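Deck Thinning and Game Length in a Two-Player Deck Building Game

By Catarina Ramalho and Seo-ah Yoo
August
7 min read

1. Background

Deck building games start every player with the same weak deck and let them buy better cards from a shared market. Most of them also offer some way to remove cards from a deck for good. Players call this thinning or trashing. It is widely held to be strong, and most strategy advice says to do it early. The advice rarely says how much is enough, or at what point a turn spent removing a card costs more than it returns.

Our project looked at this question in one game, Altau, a two-player deck builder designed by a former student group at Ellwood and still played in the department. We picked it because the rules fit on two pages and the card list is short enough to enter by hand. It also has no hidden objectives, so the score of both players is known at every point.

2. Rules used

Each player starts with a deck of nine cards: seven Coppers worth one coin and two Huts worth one point and no coins. A hand is five cards. On a turn, a player plays any action cards, adds up coins, buys at most one card, and discards everything. When the draw pile is empty, the discard pile is shuffled to form a new one.

The market has a fixed row of basic cards and a row of five random cards that is refilled after each purchase. Thinning is done with the Furnace, which costs three coins and removes one card from the hand when played. A removed card does not come back. The game ends when the large point cards (Manors, cost eight) run out or when any three basic piles are empty.

One rule needed a decision. The printed sheet does not say whether a Furnace can remove itself. We ruled that it cannot. A played card has left the hand, and the sheet says "from your hand" in every other case.

3. Method

The simulator, named Wokar, was written in Python. It holds the full state of both decks, the market and the piles, and calls a strategy function for each decision. Strategies are short lists of priorities. The baseline strategy, Plain, buys the most expensive coin card it can afford until it owns two Golds and then buys Manors when it can and coin cards when it cannot. It never buys a Furnace.

The thinning strategies are Plain with a Furnace rule added:

T1 – buy one Furnace at the first chance, remove Huts first, then Coppers, stop at four Coppers.
T2 – buy two Furnaces at the first two chances, same order, stop at four Coppers.
T1-deep – as T1, but stop at two Coppers.
T1-late – as T1, but do not buy the Furnace before the second shuffle.

Each strategy played 400 games against Plain, with the starting player swapped after every game. The same list of random seeds was used for every pairing. This does not make the games identical, as the number of shuffles differs between strategies, but it does give all of them the same opening hands.

We removed games that ended in a tie on points and on turns taken, as the rule sheet gives no further tiebreak. For T1 against Plain this left 368 games. Ties were more common than expected and are discussed in section 5.

4. Results

T1 won a clear majority of its counted games. The gain came almost entirely from the middle of the game. In the opening, a T1 player is behind in total coins, having spent an early purchase on a card that makes no money. After the third shuffle the smaller deck cycles faster and Gold is drawn more often.

T2 did worse than T1 and only slightly better than Plain. The second Furnace often appeared in the same hand as the first. Playing both used up two cards and removed two more, which left one card to buy with. The turn was in most cases lost.

T1-deep was the most uneven strategy. When it drew well it won early. When it removed Coppers before owning a Gold, it could not reach five coins for several turns and did not recover. A rule that ties Copper removal to the number of better coin cards owned would probably fix this, but we did not test it.

T1-late could not be told apart from Plain. By the second shuffle the deck has already grown, and one Furnace is seen too seldom to matter.

We also ran a small check with people. Students from the Prultusstead game club played T1 and Plain from a printed priority list. Human players made errors in applying the list, mostly by forgetting to stop at four Coppers. The sessions were used to find gaps in the rules and are not included in the results.

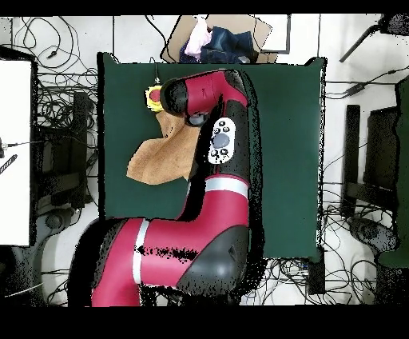 Does a thinner deck shorten the game as well?

Only when the thinner deck is also the one buying Manors. In games won by T1, the end came sooner than in games won by Plain. In games lost by T1, the length did not change, as Plain set the pace in both cases.

5. Discussion and limits

The main finding is that one early Furnace is worth its cost in Altau and a second one is not. This is narrower than the usual advice. It depends on the one-purchase limit, which makes each early turn costly, and on the five-card hand, which makes two Furnaces get in each other's way. A game with extra purchases or card draw could give a different answer.

The random market row is the weakest part of the model. Our strategies ignore action cards other than the Furnace, so much of the row goes unused and the basic coin cards are bought more heavily than they would be in real play. This likely explains the number of ties: two priority lists buying from the same few piles tend to split the points evenly.

A bug found late in the project also affected early runs. The shuffle was called when the draw pile reached zero, even if no card was needed, so cards played that turn were left out of the new pile. The rules call for a shuffle only when a draw is required. All runs reported in section 4 were repeated after the fix. The order of the strategies did not change, but the margin for T1 became smaller.

6. Further work

The stopping point for Copper removal should be swept from zero to seven, with and without a Gold condition. Strategies should also play against each other and not only against Plain. Seo-ah Yoo has started to add the action cards to Wokar, and 139 lines of the card file are done, covering the draw cards and part of the attack set. The attack cards that force a discard are still missing.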